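Swatching, and starting the cardigan again

I ripped out the yoke of the grey cardigan on Monday evening. It had got as far as the armhole split, so that was most of three weeks' knitting gone, and I don't feel as bad about it as I expected to.

The trouble was tension. The pattern is the Talliritz by Dagný Ragnarsson, a round-yoked cardigan worked from the neck down, and it asks for 18 stitches to 10 cm on 5 mm needles. I knitted a swatch, counted 18, and cast on. What I didn't do was wash it. The yarn is Vuken aran and it relaxes a lot once it has been soaked. When I finally did wash the swatch it came out at 16 and a bit, and over a whole body that would have given me a cardigan for somebody much larger.

I had wondered why the yoke looked wide. I tried it on over a shirt and told myself it would settle, then knitted another six rounds.

So I've gone down to 4.5 mm and done a second swatch, a proper one this time, 40 stitches across with a garter border. I washed it in the sink with a drop of wool wash, rolled it in a towel and pinned it out without stretching. It took two days to dry because April has been damp and I've turned the heating off. It measures 18 stitches exactly and the fabric is better too, a little firmer, and I think it will pill less at the cuffs.

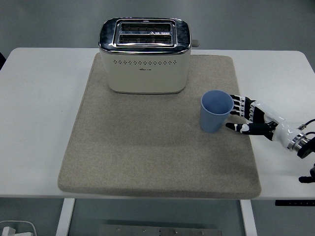

The ripped yarn went round the back of a chair into hanks, tied in four places, and then had a soak to get the kinks out. I know plenty of people knit straight from the frogged ball. I've done it with socks and it was fine, but on plain stocking stitch in a pale grey I could see every row where the old yarn joined in. The hanks are over the bath now with nothing weighing them down.

I have 436 grams left in total, counting what was ripped, and the pattern says I need more than 300 for my size. That should leave enough for longer sleeves. I bought it all at the wool shop in Stisville before they moved, and it's one dye lot, so I'd prefer not to run short. I alternate balls every couple of rows anyway on anything this plain.

A few notes for anyone else making this one:

The neckband stitches are picked up at the end, and the cast-on edge needs to be loose. I used a needle two sizes up.

On the medium, the first increase round leaves you with an odd number between the last two markers. I checked it twice and then looked at the comments on the pattern page, and it's meant to be like that. It comes right on the next increase round.

The chart is small. I enlarged it and coloured in the increases with a highlighter.

Buttons are still undecided. I have seven horn ones that came back from Cáceres with me, but they're quite dark and heavy and I think they'd drag the band down. The other choice is plain grey ones.

I cast on again last night and I'm 39 rows behind where I was. The socks are on hold until the yoke is done.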